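Right, for everyone coming to ours on Saturday 7/17/21, I'm putting the directions up as posts so I don't have to text them to 13 different people. Ignore your satnav once you're past Udlow. I mean it.

It thinks our lane joins up with the farm track. The lane stops at a gate and the farm track starts on the other side of a field, and there's a ditch in the middle. My cousin has met the ditch.

From Iltport: take the coast road out past the lifeboat station and stay on it through Firaldale. You'll see a chapel with a green door on your left, then a long stone wall. Second right after the wall ends. If you get to the garden centre you've gone too far, but they do a good scone so it's up to you.

From the Udlow side it's simpler. Over the bridge, left at the mini roundabout, then the 726 bus goes exactly where you want to go, so if you're lucky enough to get stuck behind it just follow it as far as the bus shelter. We're the turning straight after.

(It runs every two hours, so please don't sit on the bridge waiting for one.)

If you're coming ON the 726, ask for Chapel Corner. The driver will say there's no such stop. There is, it's the shelter, they just took the sign down when they did the road and never put it back.
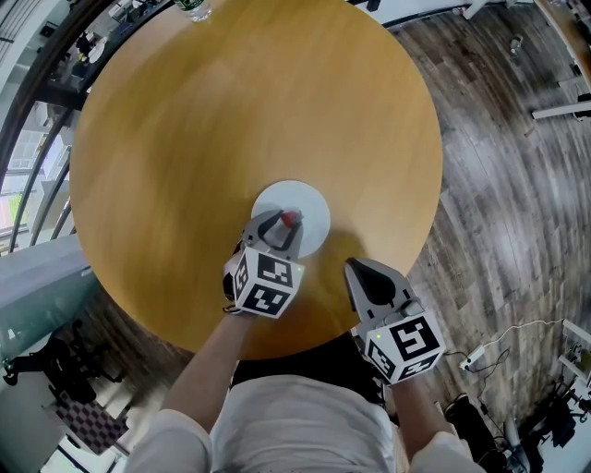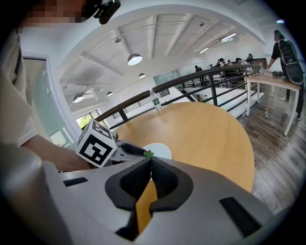
The round table

From the shelter it's around 800 metres on foot, uphill for the first bit and then flat. No pavement, so walk on the right and face the traffic, and if you're leaving after dark bring a torch because there isn't a single street light until Firaldale.

Parking! There's room for three cars outside ours if people park like adults. Everybody else, Ozan Akyol is very kindly letting us use his yard, which is the one with the blue water tank. Leave the left side clear, he needs to get the trailer out in the morning.

Please don't park at the Zarei. I know it looks like a public car park. It belongs to the pub and they've started putting notes on windscreens, quite rude ones, and I still want to be able to drink in there.

Somebody's just asked about the height barrier on the lane. It's still there, so if you're in the van, come in by the top road. Go through Firaldale as if you're heading back to Iltport, then hard left at the post box. It's a horrible turn and you'll think you've missed it. Take it slowly.

Phone signal: none on our lane, a bit by the shelter, loads outside the garden centre for some reason. Screenshot these posts before you set off. The landline works and I'll send the number round to anyone who hasn't got it.

Oh and the house number fell off in the spring and I've not sorted it. We're the one after the two white cottages, with the bike leaning on the hedge. The bike doesn't work, please stop trying to move it.

Trains, for Mum's lot: last one back from Iltport is 22:14 and the taxi needs booking by lunchtime on the day. I'm not driving anyone to the station after wine, so sort that out between you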